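Comparar pinzas por su carga máxima es comparar el dato equivocado

Opinión | Diciembre | Redacción técnica

La ficha de una pinza eléctrica empieza casi siempre por la fuerza de cierre y la carga útil. Son cifras fáciles de medir, fáciles de ordenar en una tabla y de muy poca ayuda para quien tiene que decidir con qué herramienta va a recoger demostraciones de manipulación en viviendas. Defiendo aquí que el criterio principal debería ser otro: la repetibilidad del contacto sobre materiales deformables, medida con la pinza en la mano de un operador y fuera del banco de ensayo.

Durante el último trimestre hemos trabajado con dos diseños de mano, el Drelter y el Trillitz, y con un controlador Dokel común a ambos. Cada diseño acumuló 443 demostraciones válidas. El protocolo era sencillo: apertura, aproximación, cierre, elevación y depósito, siempre con prendas o ropa de cama y sin superficies rígidas de apoyo. El Drelter cierra con más fuerza. El Trillitz monta dedos planos, más finos en la punta y con aberturas alargadas que les permiten ceder al cerrar sobre un pliegue.

Según la ficha, el resultado estaba decidido de antemano. En la práctica, la fuerza adicional del Drelter no se tradujo en mejores agarres. Sobre tejido de pelo corto, un dedo rígido arrastra la tela antes de pellizcarla; el operador lo nota, corrige con la muñeca y esa corrección queda registrada en la trayectoria. La política entrenada después aprende a corregir un defecto de la herramienta. Ningún valor en newtons recoge ese efecto. 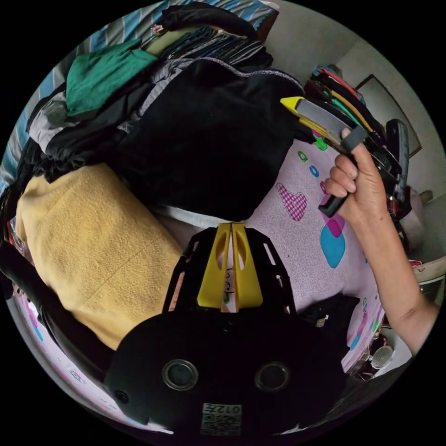 Pinza de mano con dedos amarillos sobre ropa de cama; a la derecha, una herramienta de mango negro.

El segundo argumento se refiere al entorno. Una cama con ropa amontonada reúne casi todo lo que un banco elimina: apoyo blando, pliegues sin geometría definida, prendas oscuras junto a otras de color vivo, relieve cosido en la sábana. La cámara ajusta la exposición según lo que domina el encuadre, y una prenda negra justo delante de los dedos basta para que el detalle de la trama se pierda. En nuestras pruebas esto afectó por igual a los dos diseños, de lo que deduzco que parte de las diferencias publicadas entre pinzas son en realidad diferencias entre cámaras.

Conviene separar ambas variables. Propongo fijar el sensor y el controlador, cambiar solo los dedos y repetir. Es un procedimiento lento: 72 horas de operador en nuestro caso, incluidas las recalibraciones. A cambio, permite atribuir un fallo a una causa concreta.

Se me objetará que la carga útil sigue importando en cuanto la pinza pasa al brazo. Lo acepto para piezas pesadas. Un jersey mojado o una toalla gruesa no llegan a 2000 gramos, y las dos pinzas probadas superan ese valor con margen. Por encima del umbral de la tarea, cada newton de más añade masa en la muñeca y fatiga en el operador. El conjunto Drelter pesa 1070 gramos con batería; a partir de la segunda hora, las aproximaciones se vuelven más cortas y más bruscas, y los datos lo reflejan.

Tampoco sostengo que el Trillitz sea la mejor elección en general. Sus dedos se deforman lateralmente cuando el agarre no está centrado, y con objetos rígidos y estrechos, como el mango de una herramienta, el margen de error se reduce mucho. Para un taller elegiría el Drelter. El problema está en que la ficha de ninguno de los dos permite llegar a esa conclusión sin haberlos probado.

Pediría a los fabricantes tres datos adicionales: rigidez lateral del dedo, desplazamiento de la tela antes del agarre sobre un tejido de referencia y masa real en mano. El proyecto Hao ya anota los dos últimos en sus hojas de sesión, con un formato que cabe en media página. Adoptarlo no exige instrumentación nueva, solo un dinamómetro, una regla y una balanza.

Artículos relacionados
Calibración de cámaras de muñeca con óptica de gran angular
Controlador Dokel: latencia de cierre con dos versiones de firmware
Hojas de sesión del proyecto Hao: guía de campos
Dedos impresos: desgaste y sustitución

Contacto | © Todos los derechos reservados | Volver arriba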